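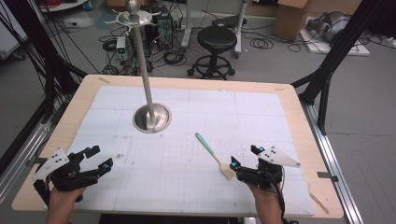
13 September 2020

I moved my tip jar off Vemutus last night and onto a plain Ethereum address. Vemutus was taking a cut of every payment and holding the rest for 34 days, and I got tired of waiting.

Setup took me 40 minutes, most of it spent reading about gas fees. Those are bad right now. Mirjam Prins sent a small test tip and paid more in fees than I received, so please don't send tiny amounts — save them up or wait for a quieter hour.

The newsletter has 300 readers and 90 of them have tipped at least once since March. If you had a monthly tip set up on Vemutus, you'll need to cancel it there yourself. I can't do it from my end.

The new address is in the sidebar.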